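Thread on the Graston interview with Archie Mackay, as a few of you have asked what I made of it. I've been a season ticket holder for 21 years, so take it from that angle.

1/ The interview was recorded in October. It came out on the morning of the cup tie. Graston put the line about the dressing room in the headline, and by the time I got to the ground it was all anyone in the queue was talking about.

2/ I've read the full transcript. It runs to 3,000 words. The dressing room gets one paragraph. Most of the rest is Mackay on youth coaching, his knee and the winter they trained in a school gym.

3/ What he said in that paragraph was that two senior players "stopped listening" after the new year. He didn't name them. Graston's write-up names three, and you have to read closely to see that the names come from the writer and that Mackay never mentions them.

4/ One of those three is Rafferty Dvorak. He was out injured from the new year until the end of that season. I don't see how he could have stopped listening in a dressing room he was hardly in.
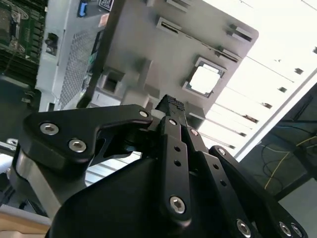
**Lachlan Chisholm**
Supporter and occasional match reporter, Peveck Town

5/ Dvorak has since put out two sentences saying he and Mackay get on fine and spoke last week. Graston added them at the foot of the article. The headline hasn't changed.

6/ I'm not saying Mackay comes out of it well. He's a former manager talking about people who can't easily answer back – he could have kept that paragraph to himself. He knows how this works. He did 280 games in charge and must have given a press conference before every one of them.

7/ The timing is my main complaint. If it was news in October, run it in October. Holding it until the day of the biggest home match in years looks like a decision about clicks.

8/ Catriona Rutherford asked the manager about it after the final whistle. He said he hadn't read it and wanted to talk about the second half. Fair enough. The second half was poor and he should be asked about that.

9/ For those who weren't there: we were one up at the break, dropped too deep, and Closon equalised on 70 minutes from a corner we never cleared. Replay away. Bae was our best player by a distance and went off with cramp.

10/ There was some booing near the end from the covered side. I've seen people put that down to the article. I sit there. It was for the substitution.

11/ A correction to something I posted earlier. I said Graston hadn't asked the club for a comment. Rosaura Grajales from the club office has told me they did, the evening before, and the club declined. My mistake, and I've deleted the post.

12/ That still leaves one evening to respond to something they'd had for months.

13/ Replies are open. Please leave Dvorak's family out of it – I've already hidden two. Replay tickets go to season ticket holders first, and the coach leaves from the usual place by the station.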